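I finally did the chopstick sort on Sunday, after putting it off since August. We had a whole drawer of them, and almost none of them matched. Takeout ones, gift ones, the set from the Borari market that I loved for exactly one week, and a bunch I have no memory of buying (does everyone have these??).

My method is very scientific. I dump everything out somewhere soft so nothing rolls off onto the floor, and then I play a matching game. If a stick finds its partner, it goes in the keep pile. If it doesn't, it gets one more chance, and then it becomes a plant stake for the basil.

The new holder is a Mamel and it cost 988 yen plus shipping, so just under 1000 before they got me at checkout. I wanted the kind with holes so the ends can dry out, because our old jar grew a sort of swamp at the bottom — never again. I soaked the jar in some Urnex I had left over from the coffee maker and it still smelled funny, so out it went.

I have a soft spot for the odd ones, though! A plain bamboo stick with a bit of blue pattern and white dots is so cheerful, and so is anything with that mottled golden look.
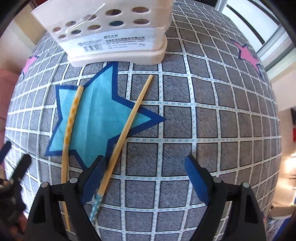 So I'm allowing mismatched pairs from now on, as long as they're close to the same length. Noodles don't care. I still have the spoons to go through, and those live in the Prosser tin with the birthday candles and the corn holders, so that's a job for another weekend.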